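Sunday, September 1, 2019. Bench log, Jomemura hall. Coffee machine still broken, which makes it the only machine here not getting an upgrade.

Second weekend on the sorting job. The Boiko people want small packets and cards put into compartments and taken out again, all day, without anyone's wrists hurting. A year ago that was a person on a stool. Now it is an arm and several people standing near it, so the savings are going splendidly.

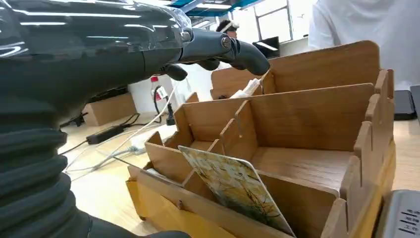
*Photo: Kyrylo Symonenko*

Dividers are the sticking point. I used to drop a card into a cell while talking about lunch. For the hand I have a page of notes on approach angle, and the fingertip still has to come down into a narrow gap from above. Barış wants taller fronts on the organizer so cards stand straighter. I want shorter ones so the fingers clear. We have agreed to each write it down and be right separately.

What I hadn't planned for is how the breaks changed. When we sorted by hand, you stopped when you were tired. Now you stop when the arm stops, and you are not tired, only bored and a little stiff in the neck. Put this in the staffing notes for Cavetti before they cut the shift to one person and a whistle.

Tried the cardboard version too. Dividers give a bit if you lean on them, and they're cheap to ruin.

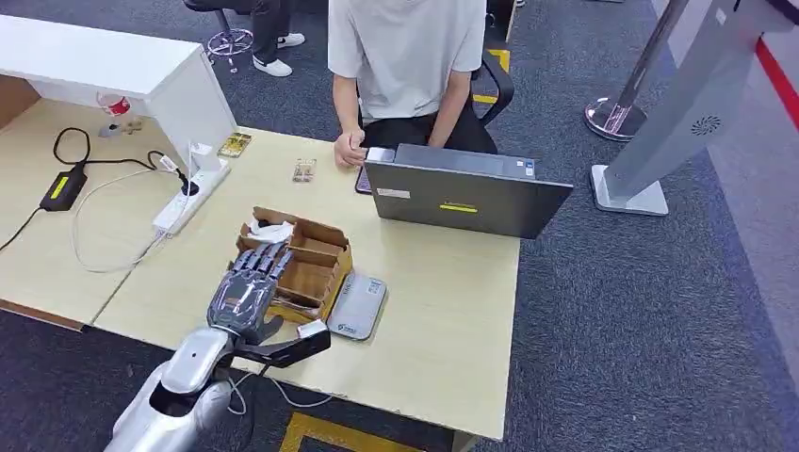 Svitlana's view is that we should stop calling it "freeing people up" until we can say what they have been freed up for. She did 300 packets by hand on Friday and would like it known that she was not asked whether she minded. She didn't, much. She says she minds watching more.

I have no answer to that. Wrote it on the whiteboard under "open issues," between the spare fuses and the missing hex key.

Floor rule, again: tape is a line you stay behind while the arm is live. I stepped over it twice before noon and I wrote the rule. 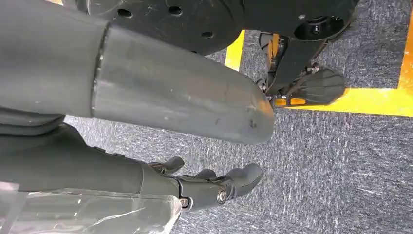
*Hand and foot pad by the yellow tape.*

Packets next. The flat ones are what wore out our thumbs in April, so if the hand can take over anything I'd like it to be these. Target is 20 picks in a row with no help. Best so far is 19, and Hala logged that one, so I believe it.

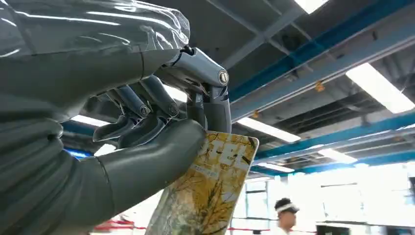 ## For next time

- Run the packets again, thumb setting unchanged. Barış, this means you.
- Ask Svitlana what job she'd want if the sorting goes away. Ask before the Cavetti call.
- Breaks every 30 minutes for whoever is watching, arm stopped or not.
- Find the hex key.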